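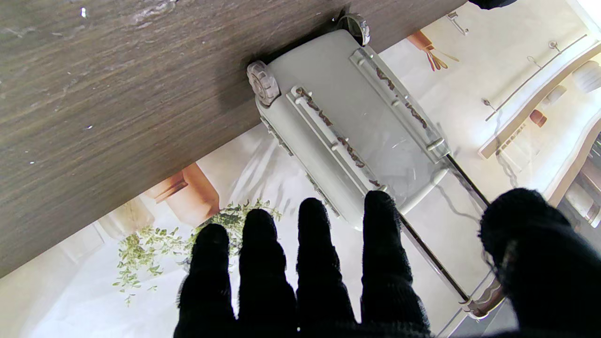
A robot hand in a black knitted glove reaches for a light grey suitcase.

Why did the robot stop?

Robots at the Likgate workshop learn to pick up luggage. In April, one of them made a mistake. It closed its fingers on a suitcase before it had a good hold, and the case slipped and fell. No one was hurt.

Engineers call this a fault. The robot's hand has sensors, which measure how hard it is pressing. One sensor had come loose and was sending the wrong number. The robot believed it was gripping firmly when it was hardly gripping at all.

Na-rae Ji, who leads the safety team, pressed the red stop button. This switches off the power to the arm. The sensor was then replaced, and the robot had to complete 150 test lifts before it returned to work.

Safety rule for visitors: stay behind the yellow line, even when a robot is still. A robot that is waiting may start to move without warning.

New word
Sensor: a part that measures something, such as pressure, heat or light.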